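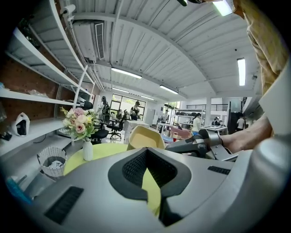 Golleo: Wann ist ein handgeführter Greifer zu prüfen?

Furtado: Vor jeder Schicht und nach jedem Sturz. Das Ergebnis gehört ins Prüfbuch.

Hondirance: Dem widerspreche ich. Unsere Richtlinie in Hurkville verlangt die Vollprüfung nach 2000 Zyklen — die tägliche Sichtkontrolle ersetzt sie nicht.

Furtado: Einverstanden, Abschnitt 7 wird ergänzt. 3000 Zyklen wären mir zu viel.

Kommentare (2)
gast159: Gilt das ab Oktober?
Golleo: Ja.

Kontakt | © Forum Hurkville | Nach oben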